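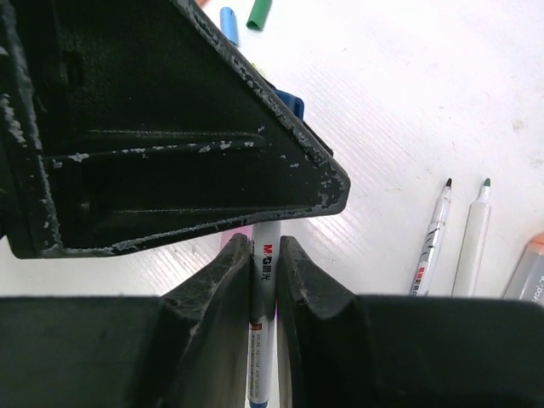

Re: [gripper-users] Marker slips in grasp during capping, pads or force limit?

Home Archive Threads Authors Subscribe
Search this list Go

Sep 4, 2024
From: Henrike Vogler

> We are seeing dropped markers on the Zisholm cell with the
> Vonosura fingers. 132 cycles overnight, 18 ended with the
> force fault. The arm stops, the fingers hold, and the marker
> has rotated or slid down between the pads. Same force limit
> as in May, when we had none of this. Is it worth raising the
> limit, or are the pads worn out?
> Collel

Do not raise the limit yet. We had the same fault and lost two weeks to it by doing that first. The higher limit hid the slip for a while, and then the stop came late enough to crush a cap.

The wrist camera view at the top is from our own cell, with a white-barreled M&G marker held upright. Look at the upper edges of both pads. They have light dusty scuffing, and the curved face of the left finger shows fine scratches. The rims of the housing are much worse, with pale patches along the long edge, but the housing does not touch the barrel in a normal grasp, so I would leave it out of this.

What I would check, in order:

1. Wipe both pads with a dry cloth and rerun the same batch. If the fault count drops, it was dust.
2. Log finger opening at the moment of grasp and at the moment of fault. Ours differed by up to 3 mm on the bad cycles. The marker was being gripped off center and rolled into place under load.
3. Check the clearance to anything lying on the table. We keep uncapped markers and spare caps within reach of the gripper, and a finger that brushes one on the way down shifts the grasp without tripping the limit.
4. Only then swap the pads.

On the safety side: after a force fault, our controller let the operator resume without opening the fingers. Bauerfeind changed this so that resume is blocked until the arm has backed off and the grasp is released. Please check which behavior you have before anyone reaches in to straighten a marker.

If you can post the opening log from the 18 faults, I will compare it with ours.

Henrike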